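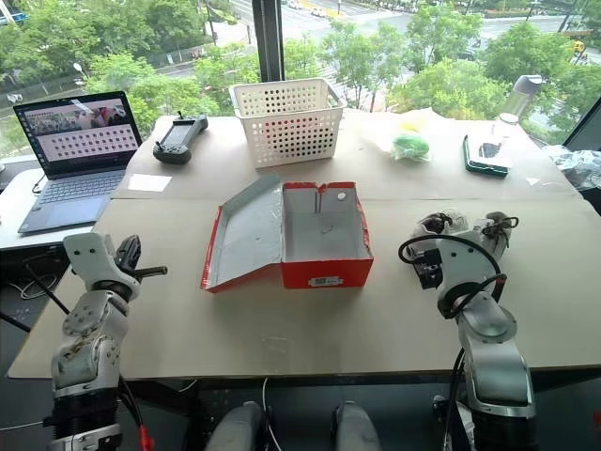

Ticket 3433
Reported by: Josiane Besnard, Simiyu Girls' Scholarship Fund, Draltstead
Assigned to: Armelle Cordier
Product: Londeva donor pages
Status: Closed

Problem as reported

Donors who give in someone else's name are getting the wrong thank-you letter. The letter should go to the person named in the gift, for example a mother or a former teacher, and say who gave it. Instead it goes to the donor and thanks them for a gift made in their own honour. Josiane noticed when a regular supporter rang to ask who had given money on her behalf. She had made the gift herself, for her daughter.

The December appeal asks people to give in honour of a woman who helped them, so most of the gifts coming in are of this kind.

First checks

Looked at the letter template. The wording is right and the name fields are in the right places. Sent a test gift from the office account and got the correct letter. Could not reproduce.

Asked Josiane for the records of two donors who had complained. Both had given through the short form on the appeal page. My test had gone through the full form on the main site.

Repeated the test on the short form. Wrong letter straight away.

Cause

The short form has a box labelled "Name of the person you are honouring". It was copied from an older form where the same box held the donor's display name, and it was still saving to that field. The honouree field was left blank. When Londeva finds that field blank it uses the donor's details, so every letter went back to the sender.

Payments are not affected. Gradell takes the money separately and the amounts match on both sides. 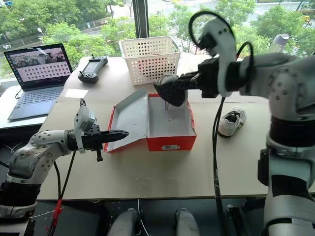
Fix

Pointed the box at the honouree field and made it required. Turned off the automatic fallback for this fund — a blank field now holds the letter and sends a note to the office.

Wrong letters sent before the fix: 258. The names donors typed were all kept, in the wrong column, so I moved them across. Josiane checked the list by eye on Friday and corrected a few where people had written "my mum" and nothing else. Those donors will be emailed for a name.

Corrected letters released with a short apology, worded by the fund.

Still open

The donor wall on the website shows the honouree's name as the giver for older gifts. It refreshes overnight. If it is still wrong after that, please reopen this ticket.

Closed by A. Cordier

Comments (3)

JBesnard: Wall is right this morning. Thank you.

tilly_r: We had the same thing on our refuge appeal. Ours was a copied form too. Is there a way to see which field a box saves to without opening the editor?

ACordier: Not at present. Open the form, click the box and look under Advanced.

Shares: 2

Related tickets
Gift Aid box missing on mobile
Thank-you letters sent in the wrong language
How to hide a donor's name from the public wall
Changing the photo on an appeal page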